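Course: Packing and Handling of Goods, Level 1
Handout 4: Thin plastic bags at the packing table
Nellard Training Center, edition of 28/10/2024

In Handout 3 we worked with cartons. A carton has a shape of its own, and the packer can trust it. A thin plastic bag has no shape until something is inside, so the work is different. Please read these pages before the practical lesson and bring them with you. The exercises are at the end.

1. Preparing the table

The table must be smooth and clean. A small rough place on the edge can make a hole in a thin bag. A light tabletop is good for white goods, but a clear film is difficult to see on it when the lamps are strong. Look for the folds. They shine more than the table, and they show you where the film lies.

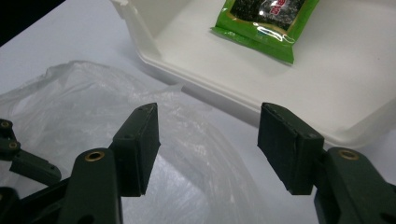
Why do we take the bag out of the pack before the goods arrive?
Because a new bag is pressed flat and its two sides stick together. If you open it first, you have both hands free for the goods.

Keep only one bag on the table. The others stay in the Lollis box under the shelf. At the Laizer store, where some of you will do your practice in July, the box stands on the right side and holds 503 bags when it is full. The number on the delivery paper is always the number you must write in the stock book.

2. Knowing the film

We use two kinds of film in this course, the clear and the milky. The clear film makes more noise and keeps a fold longer. The milky film is softer to the hand and the goods can be seen through it only partly. For this reason a label which must be read from outside should lie directly against the film.

When a bag lies in a heap, do not pull at the middle. Find the opening first. On most bags you can feel it with the fingertips, as the edge is a little thicker at the handles. Then lift one layer only.

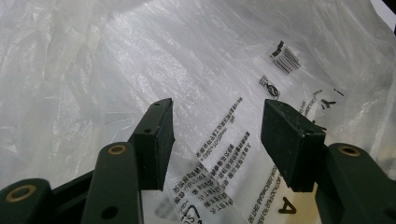 Fig. 2. Translucent bag with many soft folds.

A short remark about strength. The Breser bags that we buy for the course are given for a load of 10 kg, but please do not load them so much in the exercises. A box with sharp corners can cut the film with a much smaller weight.

3. Opening and filling

Work in this order:

Step 1. Turn the bag so that the printed side is toward you. The customer will read it later, and you will also know always which side is the front.

Step 2. Find the opening and take one layer of film on the left and one on the right. Lift the opening a little from the table. The lower part of the bag can stay lying, it does not need to stand. Small packages, as the green one in the picture, can lie near the opening at first. 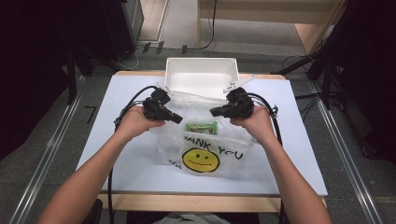
Step 3. Let the goods slide down to the bottom. Flat packages go along the side, heavy ones go in the middle.

Step 4. Bring the handles together and lift the bag about 2 cm. Wait a moment and look at the bottom corners. If the film becomes white in one place, it is stretched there, and you should take a second bag.

4. Exercises for the practical lesson

a) Open a clear bag and a milky bag, one after the other. Write down which was easier for you, and where you found the edge.
b) Pack one small package so that its label can be read through the film.
c) The Laizer store uses 3,000 bags in a month. Calculate how many full Lollis boxes must be ordered. Show your calculation.

The used bags are collected in the gray bin beside the door. Bags without holes go back in the box for the next group.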